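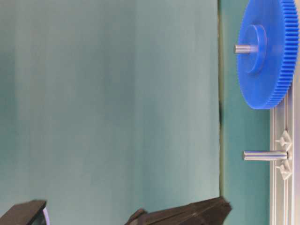 Reducing Waiting Time at a Student Repair Desk

Course project report, Department of Operations and Logistics
Group 2

1. Background

The bicycle repair desk at Ferska student housing opens on weekday afternoons during the term. Students bring in a bike, fill out a paper card and leave the bike in the rack until it has been fixed. The desk does small jobs such as tubes, brake pads, chains and gear cables. Larger jobs are sent to the Domínguez shop across the river.

In the fall, residents complained that simple jobs were taking more than a week. Our group was asked to find out where the time went and to suggest changes that cost little or nothing. We did not look at the quality of the repairs.

2. Data

The desk keeps its cards in a box, sorted by the day the bike was picked up. We typed in all 263 cards from the fall term. Each card has a drop-off date, a pickup date, the type of job and a line for notes. The notes line was often blank. Some cards had no pickup date, and we left those out of the waiting time figures but kept them for the count of job types.

We also spent 16 afternoons at the desk. One of us wrote down when each bike was started and when it was finished. The cards do not show this, so without the visits we would have known only the total time a bike spent at the desk.

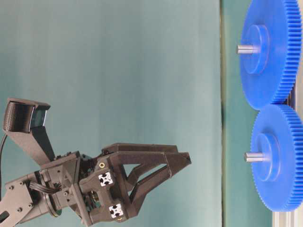 The visits showed that the work itself was short. Most brake jobs were finished in under 40 minutes, and a tube change took less than that. The rest of the time the bike stood in the rack. We split that standing time into three parts: waiting for someone to look at the bike, waiting for a part, and waiting for the owner to come back.

3. Findings

The largest part was the wait for parts. The desk orders from a supplier called Bindent, and the order is sent on Friday. If a bike comes in on Monday and needs a part that is not in the drawer, the order for that part does not go out until the end of the week. Brake pads and inner tubes ran out most often, although these are cheap and used all the time.

The second part was the owner. The desk has no set way of telling people that a bike is ready. Some students get a text message, others are expected to stop by and ask. Finished bikes take up rack space, and on busy days new bikes were turned away while finished ones stood there.

The wait for a first look was short except in November, when many people wanted their lights and brakes checked before winter.

4. Comparison with another desk

We visited the desk at Gitutska, which is close to the same size. They keep a small stock of common parts and reorder when the last box is opened. A colored slip in that box reminds them to do it. Their rack was less crowded on the day we went, but they also charge a fee for bikes left after they are done, so the two desks are hard to compare directly.

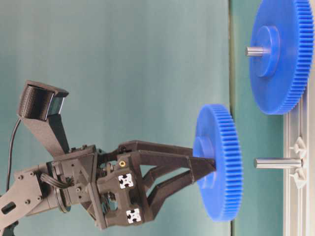

Why not just order parts every day?

The supplier adds a delivery charge to each order, and the desk's budget is too small to cover it five times a week. Keeping more of the common parts in the drawer costs money once, at the start, and after that the spending stays the same as it is now.

5. Suggestions

Keep two boxes each of inner tubes and brake pads, and reorder when the second box is opened. Add a phone number line to the card - the present card has room for it next to the name. Send a text the same day a bike is finished. Look at every new bike on the day it comes in, even if it can't be fixed that day, so that missing parts make it onto the next order.

6. Limits

We only had one term of cards. The visits were all in the afternoon, and we may have missed bikes that were worked on after closing. The desk has agreed to try the box rule in the spring term, and the new cards have already been printed.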